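Anchoring a tall bookcase when the studs don't line up?

karla_s
So I finally bought the Trosero anti-tip straps after the little shake we had in January (nothing fell, but the cat didn't come out from under the bed until lunch). My bookcase is 70 inches tall and the studs are nowhere near where the brackets want to go. One stud is way off to the left and the next one is past the right side completely. Can I strap it to one stud and call it good? I rent, so I'd love to keep the holes down.

rutilio.c
One stud is better than none, but the case can still swing out on the free side. What I did was screw a 1x4 across both studs, paint it the wall color, and fasten the straps to that. Took me an evening. Been up through 2334 miles of truck traffic or whatever goes by my place in a week, hasn't budged.

DarcyFortin
I'm going to disagree with the 1x4 for a renter, sorry Rutilio! That's a lot of patching when you move out. Good toggle bolts in drywall plus one stud is what I've got on mine and I can lean on it pretty hard. Also put the heavy stuff on the bottom. People skip that one all the time.

I put my whole move-in checklist on my page back when I did the apartment, pasting the start of it:
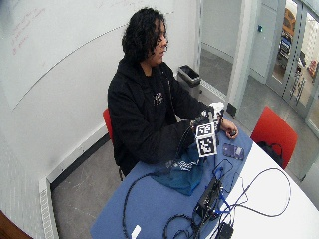

Salinas, January

First weekend in the new place and I'm doing the shelves before the boxes. Bookcase, water heater, then the cabinet latches. The Gondon latches are stiff at first but they loosen up. TV gets its own strap, and the framed stuff over the bed is going in the hall instead. I still need a wrench for the gas shutoff and I keep forgetting it every time I go to the store.

rutilio.c
Toggles are fine for a mirror. A full bookcase yanking back and forth is a different thing, the drywall itself crumbles around the hole. I've patched enough of them. Two screw holes per stud is nothing, that's a dab of spackle.

anwara_m
Can I get in the middle here – look at what the strap maker says. The Trosero sheet that came with mine says wood stud only, no drywall anchors. Mine is the older kit though so check yours. Karla, what's the wall made of? My old building had metal studs and that's a whole other headache.

karla_s
Wood, I think? The magnet thing sticks in a straight line up and down, so I guess it's finding screws. And yes, my sheet says the same about studs. I hadn't unfolded it all the way, oops.

DarcyFortin
OK, if the sheet says studs then go with the sheet. I'll look at mine again tonight. Grumble.

soledad_t
Whatever you do, ask the landlord first! I rent from Pradthorpe and they sent their own guy to do it, no charge. I just had to email and wait forever. I've got a page going too with my pantry and go-bag lists, here's the last bit of it:
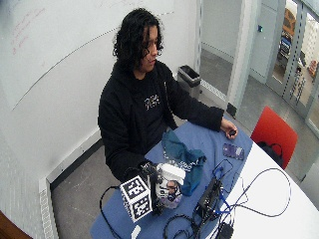 At the table, black hoodie on.

Water: two jugs by the door, the rest in the closet. Swap the batteries when the clocks change. Shoes under the bed, with a flashlight in the left one.

karla_s
Shoes under the bed is smart, stealing that. Emailed my landlord at lunch. If he says yes I'm doing the 1x4. Does it matter how high up it goes?

rutilio.c
High as you can while still hitting the solid part of the case. Not the thin back panel, it'll rip right out. Leave a little slack in the straps if the sheet says to, mine did.

anwara_m
And predrill!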